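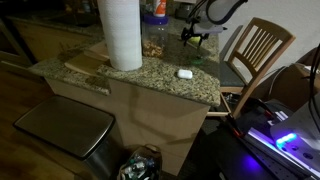

I have been at war with my kitchen counter since July, and I'd like to report that I am finally winning. Kind of. The trouble is that it's the first flat surface you hit when you walk in, so everything lands there and then it lives there. My rule now is that a thing has to earn its spot. Paper towels, yes, always. The cutting boards can stay because I use them every single day (and I like that pale wood against the granite). The nut jar with the purple lid stays too, and I will not be taking questions on the nut jar! Earbuds, though? Earbuds are supposed to go in the drawer, and there's the little white case, right out on the stone.

My friend Zodwa swears by a five minute sweep before bed. She sets a timer and everything. I tried it and spent the whole five minutes reading the back of a spice packet, so now I just do it while the kettle boils – much better.
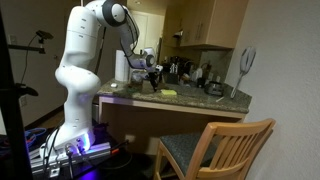 The other thing about speckled granite is that it hides crumbs like you would not believe. It looks perfectly clean until you put your elbow down. I wipe front to back now, then go over that rounded edge with a dry paper towel, and I lift the cutting boards too, which I used to skip. Gross, I know.

Then there's the recycling. I finally started tying up the bag as soon as it's full and setting it by the trash can, so whoever heads out next can grab it. We're at maybe a 50 percent grab rate so far. Progress! 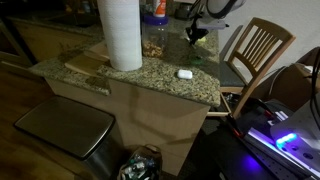

Next up: the drawer

I'm scared of it. Svitlana is coming over on Saturday to help, and I've promised her soup.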